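Home | Projects | Gallery | Notes | Contact

Shelf Work with the Hand-Held Gripper
Posted in March by the Drerkorby data group
14 shares | 2 comments

We have been collecting examples of everyday shelf tasks for the Rando set, which is used to train a grasping policy. A person holds the gripper, does the task at a normal pace, and the camera on the gripper records it. The arm never enters into it at this stage. It gets the learned policy later, back at the Andville lab.

The current round is about thin, upright things: cartons, folders, slim boxes, paperbacks. The earlier Nogueira round was mostly cups and bottles, and the policy trained on it does poorly with anything flat-sided. It closes too early or comes in at the wrong angle and knocks the item over. More examples of the right kind should help with that.

The target for the round is 395 accepted episodes. One episode is one pick and one place, from the moment the fingers start to open to the moment the item is let go and the gripper backs away. Each operator records up to 10 in a row and then takes a break, as the wrist gets tired before the person notices it, and tired episodes look different from fresh ones.
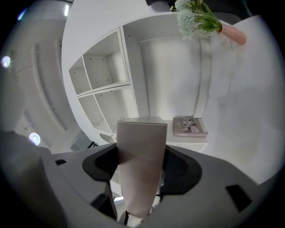
SHELVES AND CABINETS

A slim beige item, likely a carton, held upright between the black pads, in front of the white shelving unit. The book lying flat on the ledge and the pink vase of pale green flowers stay in view as background items.

White shelving is harder than it sounds. The panels are glossy and there is little texture on them for the tracking to hold on to, so we leave a few items on the unit when we record there. They are moved between sets, never during one. Operators are asked to start from a different spot each time and to vary the height of the approach.

Tall cartons are gripped low where possible. A grip near the top edge is allowed, but it gets its own tag, and so does any grip that dents the carton. We keep the dented ones - the policy needs to see some contact that was a little too firm - but they are weighted down in training.

Episodes are thrown out for these reasons:

- the item is dropped outside the work area
- the free hand touches the item
- the camera view is blocked for more than 2 seconds
- tracking is lost and does not come back before the release

A regrasp is fine. If the carton slips and the operator catches it with the gripper and carries on, the episode stays in and is tagged as a recovery. Those have been some of the more useful ones so far.

Checking is done the same afternoon, at double speed, with a second pass at normal speed for anything tagged. Lighting is written down at the start of each set. Ceiling lights stay on for the whole set, even when the daylight changes.

Next up are the lower compartments, where the housing tends to bump the dividers on the way in. The operator notes for that part are being rewritten and will go up under Notes.

Filed under: Gallery, Data Collection
2 comments | Share this page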